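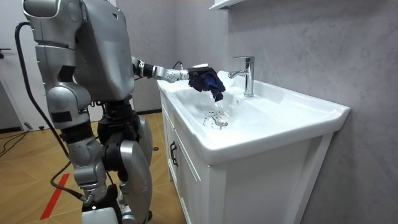
Home | Reading | Library notes | About

I finished Huerta on Monday night, well past the time I meant to turn the lamp off. It's Chunhua Cao's second novel for teenagers and I liked it more than her first, which took me 2 tries to get through.

The story is set in a fishing town where two cousins, Julex and Griltel, share a bedroom for one summer. The nicknames come from a game they made up when they were little and they've never dropped them. Julex wants to leave town. Griltel has just been sent back to it. They tell alternate chapters, and you can usually pick the speaker by the second sentence.

The first 40 pages are slow. There's a lot about the ferry timetable and an aunt's unpaid bills. It picks up on page 147, when Griltel reads a letter that was meant for her cousin and decides to answer it. From there I read the rest in one go.

My one complaint is the boyfriend. He has no colour to him at all and disappears for five chapters, then comes back and expects an apology. I'd have left him on the ferry.

Good for readers 13 and up. There's some swearing and a funeral. My copy goes back to the library this week, and there are a few holds on it already.

Recent posts
Lirkus, the audiobook
What I read in March
Short novels for long flights

Contact | Copyright | Back to top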